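Rania Haddadin
January 4, 2020

OK so I said I'd do a thread on the T-shirt situation and people keep asking, so. Laundry thread. Mute me now if you need to.

Background for the new folks: my sister moved out in August and left me her dresser, plus everything that was in her dresser. I did not sort any of it. I just kept washing things and putting them on top of other things.

Yesterday I finally emptied all the drawers onto the bed and then I sat on the floor and ate crackers for a while.

Final number is 139 T-shirts. In one apartment. I own two pairs of jeans, for comparison.

A lot of them are from the Watkins fun run, which the whole family did every year, and they gave you a shirt whether you finished or not. I have walked most of those. I have the shirts anyway.

Rule number one, which I stole from Harish Naidu at work (he has four kids and a very calm laundry room): everything gets folded BEFORE you decide if you're keeping it. You find out pretty fast which ones you don't even want to fold.

I thought that was silly and then I got to an orange one from a bank and put it straight in the donate bag without folding it. So fine, Harish. You win that one.

Rule number two is mine. Flat white surface, good light, no folding on the bed. The bed is soft and everything slides, and also if I fold on the bed I end up lying on the bed.

White is good for spotting stuff too. Deodorant marks, little holes near the hem, that weird gray shadow you get when something went through with the black towels. You see it all.

Let's talk gray-blue, my nemesis. I have so many shirts somewhere between gray and blue, and they all look like the same shirt until you put them next to each other.
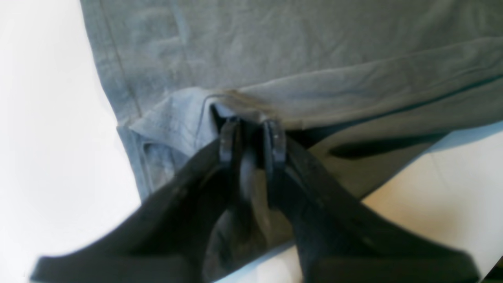
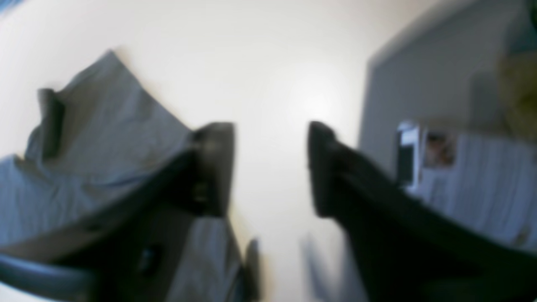
gray? blue? vote now

My mom says slate. My mom says everything is slate. She painted a bathroom slate and it is green.

Anyway, how I fold, because three of you asked and one of you was rude about it. Face down. Smooth it from the collar to the hem with your whole forearm, like you're clearing crumbs off a counter. Don't pat it. Patting does nothing!

Then one side in toward the middle, sleeve back on itself. Other side, same thing. You want a long rectangle. If it's wider at the bottom you went crooked at the shoulder, so open it up and go again.

Then fold from the hem up, but stop about an inch short of the collar. Then in half, or in thirds if you have shallow drawers. It should stand up by itself. If it flops over it needs another fold, or it's one of those really thin ones and it's never going to stand, let it go.

Soft old cotton is the worst for this, by the way. New stiff shirts fold like paper. The ones you've had forever just kind of sigh and spread out again – and of course those are the ones I want to keep.

Someone in the replies is asking about folding boards. I had one! A Zumlow, the kind with the flaps. It was great for maybe a week and then I got annoyed at having to go find it every time. It's under the couch. The couch is a Kivik so there is a LOT of room under there in my opinion, other people disagree.

Also yes I tried rolling. Rolling is fine for a suitcase. In a drawer I pull one out and the ones next to it unroll, and then I shut the drawer on a sleeve.

Speaking of drawers, I got the Britero dividers, the bendy kind you push into place. They pop out if you overfill. I overfilled. One of them got me in the wrist.

What's working now is shirts filed standing up, dark at the back, light at the front, and pajama shirts in their own drawer so I stop wearing them to the store by accident. (I will still wear them to the store. But on purpose.)

Where we landed: 114 are going. Some to my cousin who paints houses and wants rags, the rest to the donation place by the library. They take up to six bags per visit, so check before you load the car. I did not check. I drove home with the other bags still in the back seat.

That leaves 25 and I can see every single one when I open the drawer. I keep going in there just to open it.

My sister called when I was nearly done and asked if I still had her yellow one with the lemons. Reader, I had just tied the bag. I untied the bag. It was at the bottom, naturally.

So technically 26, but hers is going in the mail.

Somebody asked what I'm doing with the fun run shirts. Kept one, the oldest, the collar is basically gone. My dad wrote his phone number on the label in marker in case I got lost on the route. I was nineteen.

Not taking questions about socks. There's a bag of socks. It has been in the closet since the move and it's staying in the closet – maybe in spring.

If you have a trick for getting the deodorant marks out of the darker ones, please put it below. I've tried baking soda and I've tried dish soap, and I've tried yelling. Will report back on whatever you send me.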